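# Getting a white tabletop properly clean (and keeping it that way)

Quick version for anyone in a rush: clear it, dry wipe, damp wipe, dry again. Long version underneath, cause people keep asking me about the gray haze.

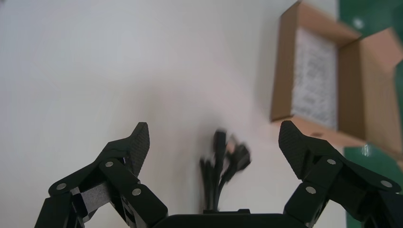
White shows everything. Coffee rings, pencil, that dull film you only notice when the lamp is on. I've had a white table in every workroom so far and ruined the first one with a scouring pad. So – learn from that.

Updated 5 September 2026. Fixed the baking soda part, I had the amounts backwards before.

## What you need

- two microfiber cloths, one for wet, one for dry
- dish soap, plain, no lotion in it
- a bowl of warm water
- baking soda
- white vinegar (NOT for stone, see below)
- rubbing alcohol for ink
- an old plastic card
- an eraser, the soft white kind

No bleach. No green scrubby pads. No scouring powder. If you've got one of those white melamine sponges, keep it for last and go easy.

## Before you start

Find out what your top is. Mine is a Viklund, painted, and the leaflet said mild soap only. Laminate can take more. Painted and lacquered tops scratch and go cloudy fast. Stone hates vinegar. No idea what you have? Treat it like paint.

Test spot. Underside edge or a back corner. Dab, wait, wipe, look at it the next day in daylight. I skipped this once. Once.

Open a window if you're using alcohol. Keep it away from the stove, candles, anything with a flame.

## Step 1: Clear all of it

Everything off. Not shoved to one end. The jar of pens, the mail, the lamp if you can unplug it. Put it all on the floor or a bed, somewhere you'll be annoyed by it so it goes back today.

Check the bottoms of things while you're at it. Mugs and plant pots leave rings, and a gritty lamp base will scratch. Wipe them before they go back.

## Step 2: Dry wipe

Dry cloth, long strokes, back to front. Crumbs go into your hand or a dustpan. Don't skip to the wet cloth, grit plus water is basically sandpaper.

Stuck bits – lay the plastic card almost flat and push. Slowly. Don't use a knife, not even a butter knife.

## Step 3: Soap and water

Small squirt of soap in the bowl. More soap is not better, extra soap is where most of the haze comes from.

Dip, wring hard. The cloth should be damp and not dripping. Water gets into seams and edges and then the edge swells and there's no fixing that.

Wipe in rows, overlap a bit. Rinse the cloth when it looks gray. Change the water when that looks gray too. A 14 minute job on a normal desk, longer if it's been a while.

Then go over the whole thing again with clean water. Everybody skips this. It's the step that gets rid of the film.

## Step 4: Dry it

Right away, second cloth. Air drying leaves spots, specially with hard water, and ours here in Plorkuddale is terrible.

## Stains, by type

**Coffee and tea.** Baking soda paste. Three parts baking soda, one part water. Spread it on, leave it 21 minutes (I set the oven timer, you can do 20, whatever), wipe off with a damp cloth. Don't scrub. Repeat if there's still a shadow.

**Pencil.** Soft white eraser first. Blow the crumbs off. Damp cloth.

**Ballpoint.** Alcohol on a cotton swab, roll it over the line. Rolling lifts it, rubbing spreads it. New swab as soon as it turns blue. Can soften some paints, so test spot again.

**Permanent marker.** Same as ballpoint but expect two or three goes. Might leave a ghost.

**Tape gunk.** Cooking oil on a paper towel, sit on it for a few minutes, roll the gunk off with your thumb. Soap after or it stays greasy. (The towel sits on it, not you.)

**Yellowing.** If it's from sun, it's in the finish and won't wash out. Sorry. Grease yellowing near a kitchen does come off with soap, takes a few rounds.

**Gray scuffs.** Usually something rubbed off onto the table, so it's sitting on top. Eraser, then the melamine sponge, barely any pressure. It takes the shine down if you lean on it. You'll see a dull patch from the side forever.

## Check it from the side

Straight down, any white table looks clean. Crouch until your eye is nearly level with the top and look toward the window. Streaks, fingerprints, missed corners, all there. Gray patches that move when you move are only shadows, I've scrubbed at those more times than I'd like. If a patch stays put, wipe it again with clean water.

Do this in daylight if you can. Warm bulbs hide yellow marks.

## Keeping it white

- dry wipe every evening, takes nothing
- soap wash once a week
- coaster, always, even for water
- newspaper and cheap shopping bags can leave ink, keep them off
- hot pans on a trivet, obviously
- felt dots under anything that gets dragged

I use a desk mat for cutting and glueing. Irov makes the one I have, got it at the hardware place in Clodudberg. Lift it now and then. The bit underneath stays whiter than the rest otherwise, and then you've got a rectangle.

## If it's still hazy

Old polish, probably. Spray polish builds up and soap won't shift it. On laminate try one part vinegar to four parts water, wipe, rinse, dry. On paint just repeat the soap wash over a few days and don't add any more polish.

Still hazy after that, the finish is worn. Repaint or live with it. I lived with mine until November and then sanded the thing, wich is a separate page I haven't finished yet.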